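Werkstattbuch Greiferplatz
3. Apr. 2026

Bedarfsliste für das zweite Halbjahr durchgegangen. Muss vor der Bestellrunde stehen, sonst rutscht wieder alles in den Dezember.

Handgreifer
Gewünscht waren 6 Stück, im Topf ist Geld für 2, wenn wir die Finger weiter selbst drucken. Ferkon bietet fertige Fingersätze an, aber nur im Paket mit Aufnahme und Kabelsatz, und den Kabelsatz brauchen wir nicht. Lultano liefert die Grundkörper einzeln, dafür längere Lieferzeit. Tendenz Lultano. Angebot ist angefragt, Preisbindung noch offen.

Verschleißteile extra führen, nicht mehr unter »Sonstiges«. Die gerippten Greifbeläge gehen schneller weg als gedacht, vor allem bei Strick und allem mit Reißverschluss. Ansatz jetzt 34 Beläge, Stückpreis nach Muster von Akex. Orange Keile: Filament reicht noch, nichts bestellen. Marker drucken wir im Haus, aber bitte auf mattes Papier – das glänzende vom letzten Mal hat unter der Deckenleuchte gespiegelt und die Erkennung war entsprechend.

Kleidungsstücke
Für die Textilaufgaben fehlt vor allem Dunkles mit langen Ärmeln. Schwarz auf hellem Holz ist der einfache Fall, Kragen und Etikett sind gut zu finden. Schwierig wird es, sobald ein Ärmel über die Tischkante Richtung Vorhang läuft, dann ist Schwarz vor Schwarz. Deshalb im Einkauf mischen: helle und dunkle Teile, dazu ein paar gemusterte. Gebraucht kaufen reicht, Budget rund 110 Euro. Größen egal, nur keine Kindersachen.

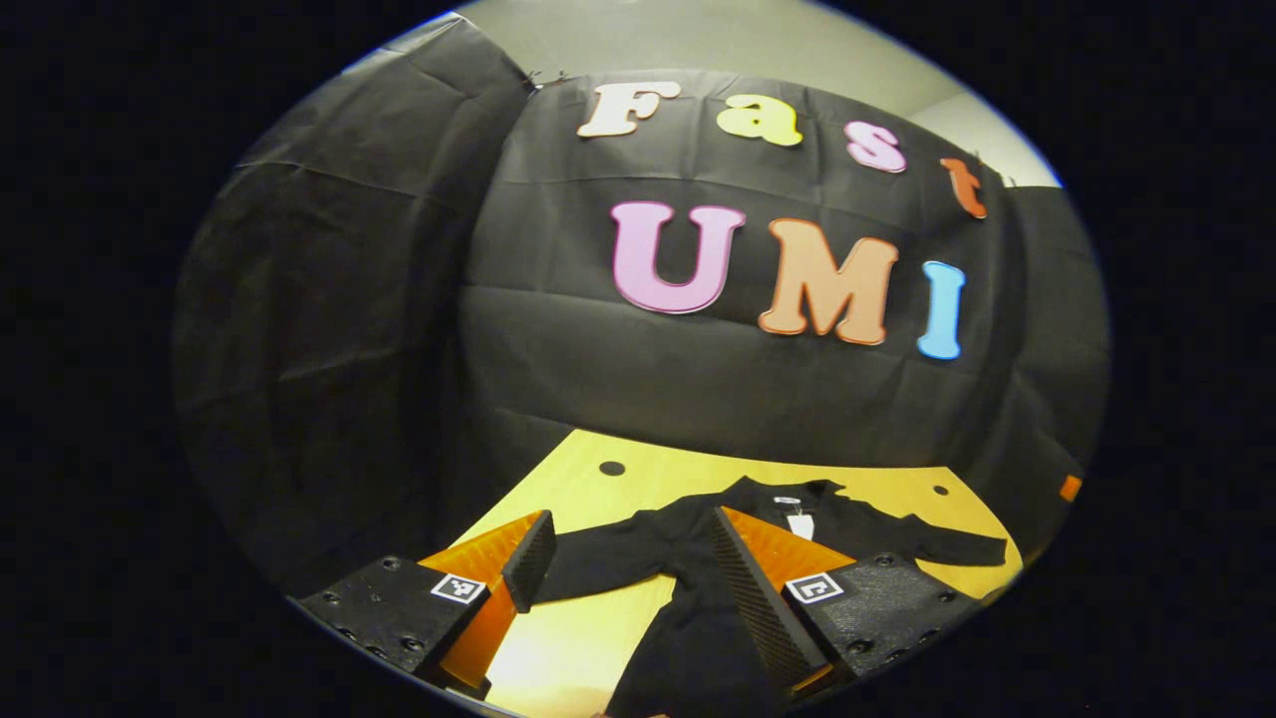 Tisch und Hintergrund
Zweiter Platz soll genauso aussehen wie der erste, also gleiche Platte, schwarzer Stoff, Klammern. Stoff diesmal schwerer nehmen, der jetzige wirft Falten und Bügeln hält nicht lange. Breite vorher am Gestell messen, nicht am alten Stoff. Die Schaumstoffbuchstaben mit »Fast UMI« bleiben am ersten Platz, für den zweiten kommt nichts in die Liste.

Tischplatte: Tischlerei Stępień hat Helles in passender Stärke da, Zuschnitt geht mit. Ob wir die runden Löcher wieder brauchen, ist nicht geklärt. Ohne Löcher bestellen, bohren können wir selber.

Offen
– Lieferzeit Lultano schriftlich geben lassen
– Muster Akex am Strick testen, bevor die ganze Menge rausgeht
– Kostenstelle für Kleidung (letztes Mal unter Büromaterial gebucht, kam zurück)
– Ersatzschrauben für die Grundkörper, Länge nachsehen

Kommentare (3)

werkbank2: Bei den Belägen bitte zwei Härten anfragen. Die weichen greifen besser, reißen aber am Rand ein.

t_k: Für den Stoff hätte ich noch die Adresse vom Bühnenbedarf. Molton, schwer entflammbar, Meterware. Lege den Zettel ins Fach.

werkbank2: Molton fusselt. Vorher ein Stück zur Probe holen.

Kontakt: Werkstatt, Durchwahl siehe Aushang | Nur für internen Gebrauch | Nach oben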